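Cómo importar productos por CSV y asignar sus imágenes en Girkley

Esta guía explica la carga masiva de artículos en una tienda Girkley a partir de un archivo CSV. Se aplica a la versión 3 del panel de administración. Para catálogos de más de 1,000 filas conviene dividir el archivo antes de subirlo.

Requisitos previos

Usuario con permiso de edición de catálogo.
Archivo CSV codificado en UTF-8, sin BOM, con punto y coma como separador.
Imágenes en JPG o PNG, subidas a la carpeta import/media.

1. Preparar el archivo

En Catálogo > Importar, descargue la plantilla. Contiene 11 columnas; son obligatorias sku, nombre, precio y categoria. El campo sku distingue mayúsculas de minúsculas y no admite espacios. Los decimales se escriben con punto.

2. Vincular las imágenes

Escriba en la columna imagen el nombre exacto del archivo, con su extensión. Si un artículo lleva varias fotografías, sepárelas con una barra vertical. La primera se usa como miniatura en el listado. 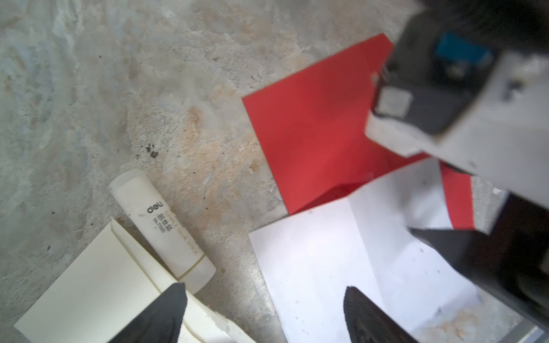
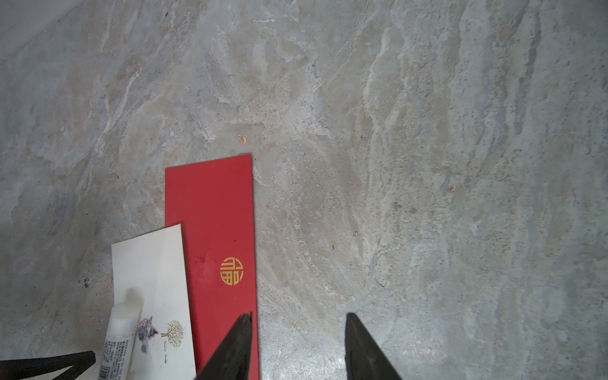
Artículos de papelería: barra de pegamento deli n.º 7102S y sobre rojo.

3. Validar

Pulse Comprobar datos. El sistema recorre el archivo sin escribir en la base de datos y devuelve los errores por número de fila. El aviso «categoría inexistente» no detiene el proceso: el artículo queda en la categoría raíz. El error «sku duplicado» sí lo detiene.

4. Ejecutar la importación

Seleccione Añadir y actualizar si ya existen artículos en la tienda. La opción Reemplazar borra los atributos que no figuren en el CSV, incluidas las traducciones. Un archivo de tamaño medio tarda casi 30 segundos. No cierre la pestaña durante la carga.

5. Regenerar índices y caché

Vaya a Sistema > Índices y regenere Precios y Búsqueda. Después vacíe la caché de imágenes. Con el módulo Tetteh instalado, este paso se lanza desde su propia pestaña.

Problemas frecuentes

Las tildes aparecen como símbolos extraños: vuelva a guardar el archivo en UTF-8.
La miniatura no se muestra: revise la extensión, .JPG y .jpg se tratan como distintas.

Guía redactada por Pin-yu Yen. Revisión técnica: Daryna Shevchuk.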